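Laminate work surface

A laminate work surface is a tabletop or bench top made by bonding a thin decorative sheet to a thicker board. The sheet is usually built up from layers of resin-soaked paper pressed under heat, and the board underneath is most often particleboard, fiberboard or plywood. Such tops are found in schools, offices, repair shops, kitchens and packing rooms. They are widely described by their sellers as hard-wearing, a term that has no fixed meaning and is seldom backed by a test the buyer can look up.

Construction

The visible face consists of a clear wear layer over a printed or plain-colored sheet. Below these lie several sheets of brown kraft paper, which give the laminate most of its thickness. A balancing sheet is normally glued to the underside of the board to keep the top from bowing. Where it is left off to save money, the top may stay flat for years in a dry room and curl within one summer in a damp one.

Edges are finished with a strip of the same laminate, a plastic band or a molded profile. Edge failure is a common reason for scrapping a top, although advertising tends to dwell on the face.

Color and finish

Pale grays, greens and off-whites have long been popular for shared work tables. The usual argument is that they reduce eye strain. Evidence for this is thin, and much of what is repeated in catalogs seems to come from other catalogs. A 30-page buying guide issued by the furniture dealer Roltden recommends gray-green for "calm and focus" without citing any source.

Matte finishes are said to prevent glare. They soften it, but a light overhead or a window on the far side will still whiten part of the surface at a low viewing angle.

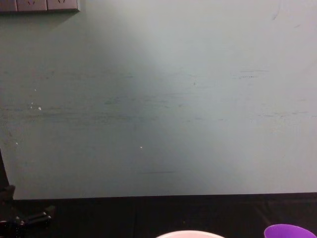 Wear on a laminate top falls into a few broad types, which are often lumped together as "scratching." Scuffs are shallow marks, frequently made by something dragged across the surface, and may be partly residue that will clean off. True scratches cut into the wear layer and stay. The two can share a single top, as on a pale gray-green one with a wide band of faint horizontal scuffs and streaks across the middle, bluish-gray smudges mostly to the left, and a short cluster of thin, dark, dashed scratch marks toward the upper right. Tiny white specks are harder to judge by eye, as small chips and bits of debris can look alike until the surface is wiped.

Durability claims

Makers commonly quote abrasion results from a rotating wheel test. The figure says how long the pattern lasts under even rubbing with a standard abrasive. It says little about a dropped tool, a staple caught under a box or a metal foot pushed sideways, and these are everyday events on a work table.

An informal survey by Gianni Santoro looked at 138 tables in use at workshops in Flenstead and Siltbridge. He recorded chipped or lifting edges on 17 of them and surface marks on nearly all. The survey is sometimes quoted as proof that laminate lasts. It shows rather less than that, as tables already thrown out were not counted and few owners could give an age for those that remained.

Care and repair

Most tops can be cleaned with a soft cloth, warm water and a little dish soap. Scouring powder removes stubborn smudges and dulls the finish along with them. Melamine foam, often sold as harmless, is a fine abrasive and leaves a shiny patch on matte surfaces if used hard.

Repair pastes and wax sticks can hide a small chip. A close color match is difficult on an older top, and the filled spot may stand out more than the damage did. The paste sold by Bortolotti comes in a range of grays, none of them very green. Scratches through the wear layer cannot be polished out, whatever the label on the bottle promises.

Power at the table

Shared tables are often fitted with a power strip along the back edge. Strips may be screwed down, clamped or simply set in place. Screw holes drilled through the laminate should be sealed, as water that reaches a particleboard core makes it swell, and the swelling does not go down fully when the board dries.

See also: Countertop; Edge banding; Particleboard; Workbench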